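Re: [teach-by-hand] Handheld grippers vs. remote control, results so far

On the Prokell trial, you wrote:

> We've now got 2,007 demonstrations with the handheld grippers and I think
> the case is made. People pick it up in minutes, it's far quicker than
> driving the arms from a remote station, and the data looks clean. The cup
> task is basically solved. I'd like us to drop remote control altogether
> from September and put all the hours into handheld. Any objections?

Yes, I'm afraid, a few.

I don't doubt the speed. Anyone who has spent an afternoon driving two arms from the Sokero station knows how slow it is, and how often you end up stopping to untangle your own wrists. With a gripper in each hand you move more or less as you would anyway. I've done both and I know which one I'd choose after lunch.

But how fast we collect is a fact about us. What I want to know is how the arms do afterwards, and your message says very little about that. The one figure I could find in the shared notes is 73 successes in 77 runs, and the notes don't say whether the table was reset to the same layout each time. If the holder was always put back on the same spot, I'd expect a good score. Was it? And were the starting positions of the cups written down anywhere? "Basically solved" is a big phrase to hang on 77 runs.

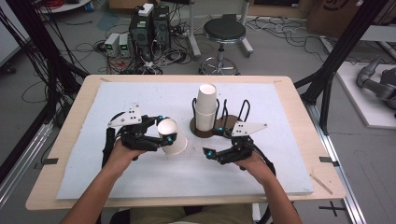 My main worry is that a person holding a gripper is still a person. We lean in. We turn the shoulder a little to get a cup round to the right angle, and we do it without noticing. The arm has a fixed base and joints that stop where they stop. Some of what we're recording is going to be movement the arm can't copy, or can only copy slowly and by an odd route. With remote control you find this out on the spot, as the arm simply won't go there. With handheld you find out weeks later, when somebody tries to replay it. Has anyone gone through the recordings and checked how many can be reached by the real arms from start to finish? I asked this on the list in the spring and I don't think it was answered.

Then there's feel. A paper cup gives when you squeeze it, and your fingers know that even through a trigger. You ease off. None of that ends up in the file unless we record force, and as far as I know we still don't. The Jenanetti people said they had the same trouble with soft packaging and went back to a mixture of the two methods. I wasn't wholly convinced by their write-up either (three operators, all of them staff), but at least they said how many demonstrations they threw away and why. Could we have the same for ours? "Looks clean" might mean nothing was wrong, or it might mean the bad ones had gone before anybody looked.

On "people pick it up in minutes": which people? If it's those of us who already know what the arms can manage, that isn't much of a test. I'd be more impressed by someone from the Yáñez site who has never touched either set-up, given the same short briefing and left to get on with it.

What I'd suggest, before anything gets dropped:

- a run of the cup task with the holder moved between attempts
- the same number of hours spent on each method, then both compared on the real arms
- a log of every discarded demonstration, with a reason
- one task that isn't cups

If handheld still comes out ahead after that, fine, I'll help pack up the remote station myself. Until then please leave it plugged in. It took us most of a month to get it calibrated and I don't fancy doing it again.

I can do mornings for the comparison runs if somebody else takes the afternoons.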